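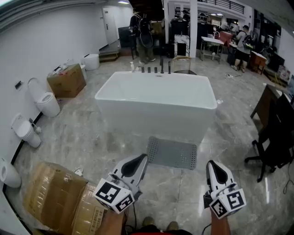
Chapter 3
Looking After the Hand Grippers

By the end of the last chapter you had a pair of hand grippers that opened, closed and recorded. You may have felt some pride. This chapter deals with the weeks that follow, in which the grippers are carried about, leaned on, put down on tiled floors and lent to people who say they have used one before.

Robot arms get proper maintenance. They are expensive and bolted down, and they stop with an alarm when they are unhappy. A hand-held gripper does none of this. It goes on recording with a loose finger, a pad that has begun to peel and a marker cube turned a hair out of true, and it hands you the results with perfect confidence. Lenka Šimko, who ran the first Casado pairs through a season of shops and showrooms, kept a notebook of such results. The July pages are nearly all about one screw.

The pair used throughout this book is the Casado: two white grippers, a printed marker cube on each, and black pads on the inner faces of the fingers. Most of what follows applies to any similar pair. Where it applies only to the Casado, the text says so.

3.1 What goes wrong, and in what order

The pads go first. They are the only part meant to touch the world, and the world is greasy. A pad with soap on it will slide off a tap handle that it gripped perfectly well in the workshop, and the person holding it will squeeze harder, which brings us to the fingers. These flex a little by design. After enough squeezing they flex a little more than that.

The cubes go last and matter most. Software works out where each gripper is by finding the black squares on its cube, and it takes the printed pattern at its word. A scuffed corner costs you a few moments of tracking. A cube that has been glued back on the wrong way round costs you the day. Hậu Lâm once lost 21 recordings like this, every one of them smooth, complete and facing the wall.

3.2 The bench check

Do this before the grippers leave the building, and again when they come back. The second check is the one people skip.

Wipe both pads with a damp cloth and let them dry. Close each gripper slowly and watch the pads meet; they should touch along their whole length. Hold the finger and try to turn the cube with your other hand. If it moves, tighten it and recalibrate. Tightening without recalibrating is a popular choice – see section 3.5 for what it does to your data.

Then record 20 seconds of nothing much and play it back. Dull footage is what you want.

3.3 Before you start

For the exercises in this chapter you will need a working pair, 2 spare pads, a small hex key and a cloth you don't mind losing. Write the number of each gripper in the log before you take anything apart. Left and right look very alike once they are in pieces.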